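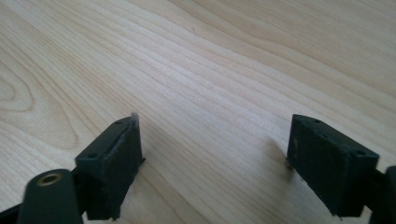
Pad checks on handheld grippers: what does your written rule say?

Posted in September by millrace_tom
Print | E-mail this thread | 6 shares

millrace_tom wrote:

I got handed the job of rewriting our operator rules for the handheld grippers and I want to see what other shops do before I put mine up on the wall.

We are at Biltwood, the Bostden site. People take a handheld gripper to a table, do the task, and the recordings go to the training group. The section of our rules on pads is one line long: "Check the fingers before use." It doesn't say what you check for or what you do if you find something. One operator will swap a pad over a bit of fuzz on the edge and the next will run a pad until the face lifts.

In August we had to throw out 384 episodes. The pad facing on one finger had started to peel, and small parts were sticking to it on release. The operators had learned to give the tool a little shake to drop the part. That shake was in all of the recordings. The reviewer caught it late.

What I have so far:

1. Open the gripper fully over a bare table and look at both inner faces before the first episode.
2. Pick off or trim any loose fiber. If the facing lifts when you do it, swap the pad.
3. Check that the screws and inserts on each finger are seated.
4. Wipe both faces with a dry cloth.
5. Repeat steps 1 to 4 every 200 episodes.
6. Write it in the log.

What's missing, and is 200 a sane number?

gantryless wrote:

We go every 100. Pads wear by contact and not by episode, so if your task has a lot of grasps in it you can do plenty of damage in 200.

I would also say what "loose fiber" means. We allow fuzz on the top edge of the block. We do not allow anything on the grasp face, or anything long enough to fold over onto it. That took care of most of our arguments.

pell_and_rove wrote:

Step 2 is the one I'd change. Do not let operators trim anything. Give somebody a pair of scissors and they will trim a pad that should have been replaced, because swapping means a walk to the parts drawer and a recalibration. Trimming should be done at the bench by whoever signs for the tool.

Also you want the wipe before the look. Dust hides a lifted edge.

millrace_tom wrote:

Good point on the order, I'll move the wipe up.

On trimming I'm not sure. We have one person at the bench and a late shift with no one. If I say operators can't touch a stray thread, the late shift either stops or ignores me. I know which one it will be.

softstart wrote:

Then have them tag it and carry on with a spare. We keep a spare at each table already set up. If you don't have spares you don't have a maintenance rule, you have a wish.

gantryless wrote:

A spare at each table is nice if you have the money. We share one between tables and it works fine most days.

ohm_again wrote:

I review recordings, I don't operate, so take this from the other end.

Please put a start clip in the rules. Ours is: table bare, fingers all the way open, both pads in view of the tool's own camera, hold still, then start. It takes a couple of seconds. When something looks off later in the batch I can go back and compare the pads against the start clip. Without one I have to guess when the wear began, and when I have to guess I cut the whole batch. That is likely what happened to a good part of your 384.

Things I look for in a start clip:

- both fingers open to the stop
- nothing lying on the table
- pads about level with each other
- no bright patch of glare between the pads
- nothing sticking up from the pads that wasn't in the last clip

That last one matters more than whether the pad is pretty. A tuft that stays the same for weeks doesn't bother me. A tuft that grows does.

millrace_tom wrote:

That's useful. We have a calibration clip, but it's done at the bench against a printed sheet and it doesn't show the pads very well. I'll add a bare table clip at the start of each log entry.

On glare, do you reject for that? We have light wood tops in one room and they wash out a little toward the far side under the ceiling lights.

ohm_again wrote:

No, not for a little. If I can follow the grain across the gap between the fingers I pass it. If part of the table is flat white I send it back and ask for the light to be moved. I'd rather have real tables with some shine than everyone working on the same gray mat.

pell_and_rove wrote:

I disagree with that. Put a mat down. Standard surface, standard light, and then the only thing changing is the thing you're studying. We did it on the Wubshet project and our reject rate dropped right away.

ohm_again wrote:

Sure it dropped. And how did the policy do on a table with no mat?

pell_and_rove wrote:

It was a bin picking job. It never had to work on a table.

ohm_again wrote:

OK, then a mat is right for that. Tom's people are doing tabletop work, so I still say no mat. But write down which surface it was. A surface field in the log costs nothing.

softstart wrote:

Back to the checklist. Step 3 says "seated." How does an operator judge that? We had brass inserts working their way up out of printed fingers and everybody ticked the box because the screw was tight. The screw was tight. The insert was coming out along with it.

Our wording now is "insert flush with the plastic, fingertip test, no edge felt." If you can feel an edge, the tool goes to the bench. We don't let anyone push one back in with a soldering iron at the table, which did happen once.

millrace_tom wrote:

Taking that word for word if you don't mind.

softstart wrote:

Go ahead.

gantryless wrote:

Add play in the pivots. Hold one finger still and try to rock the other. Some movement is normal on a printed linkage, so keep a known good tool at the bench and compare. Trying to write a number for it went nowhere for us. People don't have a gauge at the table and they will make the number up.

kettle_bend wrote:

New here, I'm an operator, not at Biltwood. Can I ask that whoever writes these rules tries them for one full shift? Ours has a pad check that wants both hands and a flashlight while you are also holding the gripper. So it doesn't get done. It gets ticked.

Also please say who is allowed to stop a session. On paper I can. In practice I get asked why my count is low.

pell_and_rove wrote:

The second part of that should be rule number one. If the target is episodes per shift, no checklist will hold up against it. Take pad swaps and rechecks out of the shift count, in writing.

millrace_tom wrote:

Agreed, and I can probably get that through. I'll run the list myself for a shift before it goes up.

On the interval, I asked our parts person. The supplier for our pads is Stallness and the sheet that comes in the bag gives no life figure at all, only how to clean the back before you stick it down. So we have to come up with our own. I'm inclined to start at 100, read the logs for a while, and stretch it if the pads hold.

gantryless wrote:

Starting short is the way to do it. Moving it out later is easy. Moving it in later gets you a meeting.

Do you replace pads in pairs?

millrace_tom wrote:

No, one at a time, whichever is bad.

gantryless wrote:

I'd change that. A fresh face opposite a worn one grips unevenly and a light part will twist as you close. Swap both and bin both.

softstart wrote:

We swap singles and have not seen a problem. Our parts are heavy and blocky though, so it may not show. I wouldn't bin a good pad without a reason I could point to in the recordings.

ohm_again wrote:

I have seen the twist gantryless is talking about, on thin stuff like cards and flat washers. I haven't seen it on blocks. You could make it pairs for thin parts and singles for the rest, but then the operator has to know which kind of day it is. Pairs is simpler to follow.

millrace_tom wrote:

Draft two, then. This is going to the shift leads for comment:

- Wipe both pad faces with a dry cloth.
- Open fully over a bare table. Look at both inner faces and the top edges.
- Fuzz on the top edge is fine. Anything on the grasp face, or long enough to reach it, means tag the tool and take the spare. No trimming at the table.
- Inserts flush, fingertip test, no edge felt.
- Rock each finger. If it feels looser than the bench tool, tag it.
- Record the start clip: table bare, fingers open, both pads in view, hold still.
- Log the tool, the surface and the pad change if there was one.
- Repeat every 100 episodes. Time spent on checks and swaps does not count against the shift.
- Any operator can stop a session for any item above.
- Pads are replaced in pairs.

I gave in on trimming. I still have to find the money for spares.

kettle_bend wrote:

Can the recheck fall at a break? Ours goes off in the middle of a task and you lose your setup.

millrace_tom wrote:

Yes. I'll write it as "at the first break after 100" and put a hard stop at 200.

pell_and_rove wrote:

I can live with that. I'd still use a mat.

25 comments | Print | E-mail this thread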